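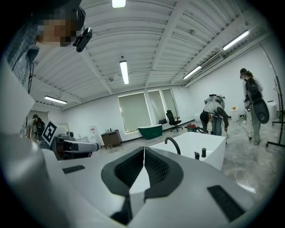 Wrist view from the hand-held gripper, tub station, ceiling lights on.

Visual-inertial tracking jumps when the gripper tilts up toward the ceiling

Posted by Vandana Goel

I process hand-held gripper recordings with Revau (stereo off, IMU on, fisheye model). Tracking is fine while the view is on the tub. When the operator tilts up and the light fixtures and ceiling beams take over, the pose jumps by 13 cm and never comes back. Feature cap is 2,000, video is 60 fps. There is a fiducial marker in view but I only use it to set the origin. Is this exposure or the lens model?

zikholm_user
Try more features. Fixed it for me.

Plomusham
More features will probably make it worse. Corrugated ceiling panels give you hundreds of near-identical corners, and the matcher slides along by one rib. Check three things:

Mask the gripper body. The jaws and housing move with the camera, so anything tracked on them votes for zero motion. Draw the mask once per device.

Plot inliers by image region over the jump. If they bunch up along the beams, cap features per grid cell. People walking through the shot should be dropped as outliers, but look at those too.

Use the marker as a constraint throughout, with a robust loss. In Revau that is marker_mode: continuous. The default is init_only, and it won't correct anything after the first fix.

Exposure is a separate problem. Lock it and rerun before you touch the lens calibration.

Vandana Goel
Mask plus continuous marker got rid of the jump in all but one recording. That one has the marker out of view for 13 seconds. Exposure still to do.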